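Leimholztischplatte

Eine Leimholztischplatte ist eine Tischplatte aus massivem Holz, die aus mehreren nebeneinanderliegenden Brettern oder Stäben zu einer durchgehenden Fläche verleimt wird. Sie findet in Küchen, Werkstätten, Schulräumen und Büros Verwendung. Je nach Breite der Einzelhölzer wird zwischen Platten aus breiten Lamellen und Platten aus schmalen Stäben unterschieden; im Handel werden die Bezeichnungen nicht immer einheitlich gebraucht.

Aufbau

Die Einzelhölzer verlaufen in der Regel parallel zur Längsseite des Tisches. Bei durchgehenden Lamellen reicht jedes Holz über die gesamte Länge, bei keilgezinkten Platten werden kürzere Stücke in Längsrichtung miteinander verbunden. Gebräuchlich sind Stärken von 24 bis 40 mm. Dünnere Platten benötigen meist eine Zarge oder Querleisten, die das Verwerfen begrenzen. Die Befestigung am Untergestell erfolgt über Langlöcher oder Nutklötze, damit das Holz quer zur Faser quellen und schwinden kann.

Farbe und Zeichnung
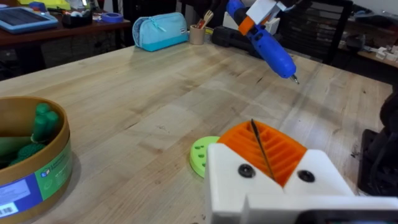
Verleimte Tischplatte aus hellem Holz mit kleinem runden Ast und kurzen dunklen Strichen; links eine offene runde Pappdose.

Da jedes Brett aus einem anderen Stammabschnitt stammen kann, wechseln Farbton und Faserbild von einer Leimfuge zur nächsten. Helle Platten zeigen häufig ein Nebeneinander von Creme- und Brauntönen. Kleine, fest verwachsene Äste gelten in den meisten Sortierungen als zulässig und beeinträchtigen die Gebrauchstauglichkeit nicht. Ausgefallene Äste werden ausgebohrt und mit Querholzdübeln geschlossen oder mit Holzkitt gefüllt.

Von den gewachsenen Merkmalen sind Gebrauchsspuren zu unterscheiden, etwa Strichmarken von Stiften, Abrieb durch Metallkanten oder Ränder von Gefäßen. Auf offenporig geölten Flächen dringen Farbstoffe tiefer ein als auf lackierten. Eine Arbeitshilfe der Lehrwerkstatt Rirkcombe, verfasst von Evelien Bakker, empfiehlt, solche Marken zunächst an einer unauffälligen Stelle probeweise zu behandeln und erst danach zu schleifen.

Verwendung als Arbeitsfläche

Im Werkraum dient die Leimholzplatte vor allem leichteren Tätigkeiten: dem Sortieren, dem Zusammenbau kleiner Baugruppen, dem Zuschnitt von Papier und Textilien. Für Stemm- und Hobelarbeiten ist sie nur bedingt geeignet, da ihr die Masse und die Spannvorrichtungen einer Hobelbank fehlen.
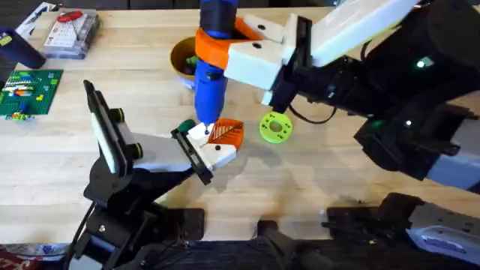
Die Beanspruchung der Oberfläche hängt wesentlich davon ab, wie das Werkstück während der Bearbeitung gehalten wird. Liegt es lose auf, überträgt sich jeder Druck auf das Holz, und ein abrutschendes Werkzeug hinterlässt Kerben. Günstiger ist eine feste Halterung, gegen die das Werkzeug in gerader Richtung angesetzt wird – so bei dem blauen Elektroschrauber, dessen Klinge senkrecht auf dem gefassten orangefarbenen Teil mit dem blattartigen Relief steht. Bei häufigen Schraubarbeiten wird zusätzlich eine Unterlage aus Filz oder Kork aufgelegt.

Oberflächenbehandlung und Pflege

Üblich sind Öl, Hartwachsöl und Klarlack. Geölte Platten lassen sich stellenweise ausbessern, müssen jedoch regelmäßig nachbehandelt werden; bei täglicher Nutzung gilt in Werkstätten ein Abstand von 9 Monaten als angemessen. Die Möbeltischlerei Vanhove trägt bei Neuanfertigungen 3 dünne Schichten auf und schleift zwischen den Gängen fein an. Lackierte Flächen sind leichter zu reinigen, erfordern bei tieferen Schäden aber meist einen vollständigen Neuaufbau.

Ober- und Unterseite sollen gleichartig behandelt werden. Eine einseitige Versiegelung führt zu ungleicher Feuchteaufnahme und begünstigt das Schüsseln der Platte – besonders in beheizten Räumen ab Dezember, wenn die Luftfeuchte sinkt.

Siehe auch: Brettschichtholz, Hobelbank, Keilzinkung, Zarge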